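Print this page
E-mail to a friend

Helpers wanted for our open day in Peltgate

Hello! I'm Zdenka Perić and I look after visits and demonstrations at Festholm. Most of the year that means a school group here and a couple of curious engineers there, but in November 2022 we're opening the doors properly and I need people. Nice people, ideally, who don't mind standing up for a while and who like talking to strangers.

The open day is at our Peltgate site. We had a go at this in July on a much smaller scale and I was run off my feet (I did the welcome desk, the talk and the biscuits, and I wouldn't recommend it). This time there are 50 places for helpers and participants together, and I'd love to fill every one of them.

So what do we do? We teach robots to handle ordinary stuff. Cloths, cups, bags, bits of packaging, all the things you pick up without thinking. Before a robot can learn any of it, a person has to do it first, over and over, holding a pair of hand-held grippers that record how they move. That's the bit visitors get most excited about, because they can have a try themselves. Folding a tea towel with two pincers is much harder than it sounds and everybody laughs at their own first attempt, me included.

There are two kinds of role going.

Demonstrators. You'll work with the grippers at one of our 7 stations and show visitors how it's done, then hand over and coach them through a short task. You'll need steady hands and bags of patience. No technical background needed at all! We've had a florist, a retired bus driver and several students do this and the bus driver was the best of the lot. You'll get two paid training sessions beforehand, so you won't be thrown in cold. 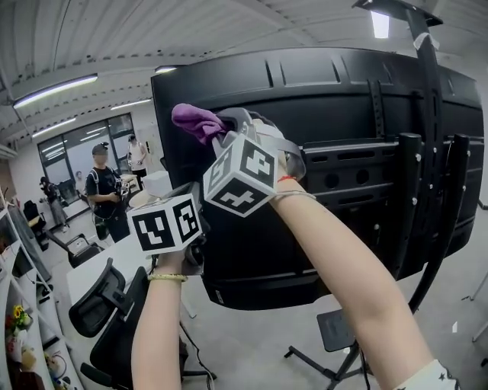
I should say that the training is quite relaxed. We start with soft things like cloth, as you can drop a cloth as many times as you like, and move on to fiddlier objects once you've got the feel of it. Your arms will ache a bit the first time. Take breaks, drink some water, have a wander. Left-handed people are very welcome, we set everything up for both hands anyway.

Participants. If you'd rather just come and be taught, that's fine too, and we pay for that as well. You'll spend two hours with us on the day, learn to use the grippers from scratch with the public watching (they're friendly), and tell us afterwards what was confusing. Please be blunt. Last time someone told me my instruction sheet read like a tax form, and they were right, so I rewrote it.

Amoah, who are helping us with the day, will be running a short talk on where the recordings go and what gets done with them. It's worth catching if you can, and helpers get a seat. Naden are bringing a robot arm of their own, which I haven't seen yet and am very much looking forward to.

Pay and practical bits: demonstrators get £78 for the day plus the two training sessions paid separately, and participants get a flat payment, which I'll confirm when I write back to you. Lunch is on us. Tell me about allergies when you apply and I'll make sure there's something decent. Travel within town is covered if you keep your ticket.

You need to be over 18, able to hold something light in each hand for a few minutes at a time, and comfortable with your hand movements being recorded. There's a consent form, I'll send it ahead so you can read it at home with a cup of tea. If standing is a problem, let me know, we've got plenty of chairs and most tasks can be done sitting down. Wear whatever you like, though very wide floppy sleeves do get in the way.

To apply, send me a few lines about yourself, which role you fancy and whether you could make the training. No CV please, I don't want to read CVs. I answer everyone, usually within a few days, and if you've got a friend who'd like to come along with you then put both names in the same message and I'll try to keep you on the same station.

Questions are fine too, even small ones. If you came in July, do say so, and I'll put you down for something different this time!

Zdenka

12 shares | 2 comments

Contact | © Festholm | Back to top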